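Re: [gestwood-share] kitchen counter, what stays out and what goes

> Hi all, going round the flats at Gestwood before the January changeover.
> Can whoever has the Ovska place tell me what's on the counter right now
> and what you want left for the next people? Last time we binned a load of
> good food and somebody was upset, fair enough. Also is there still a
> place setting or did it all end up in the cupboard? And does anyone have
> a spare placemat, the Karakaya flat is short one.

Sorry, slow reply, typing this between two other things.

Counter first. Food is all along the back and it can ALL stay. Noodles in the clear bag, the Mi Goreng (the red pack, the 5+1 free one), the jar with the red lid, the big red and white bag on the right. Please don't bin any of it. If the next people don't want noodles put them in the share box downstairs, they go in 10 minutes.

Place setting is out, yes. One of each:

- teal plate
- white bowl, sits on the plate
- spoon, metal
- mint green mug

All on the beige placemat. I'd leave it like that. Last changeover everything got stacked in the top cupboard and I had a message at 6 in the morning asking were the bowls were. One setting left out and people work out the rest for themselves.

Placemat: no spare here, sorry. Skerko had them in a bundle before the holidays, might be worth asking on the other list. I paid 53 for the lot last time including the delivery, can forward the order if you want it, number ends 1182.

Couple more things while I'm at it

Shoe rack stays. It's the wooden one with the slats. I know it was down on the list to move to Karakaya but we use it, and there is no where else for boots in winter.

Counter front is white and shows every splash, so whoever does the cleaning please wipe the front panel too and not just the top. Plain dish soap. The spray stuff left streaks.

Kitty is at some 1000 after the last round so we can cover a placemat, or four, without asking everybody again. If no one objects by tonight I'll just order.

Keys same place as before. Have to run, will check mail again after 9
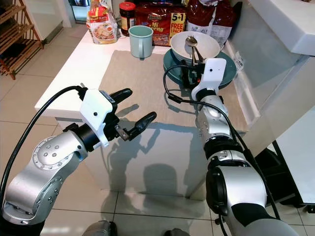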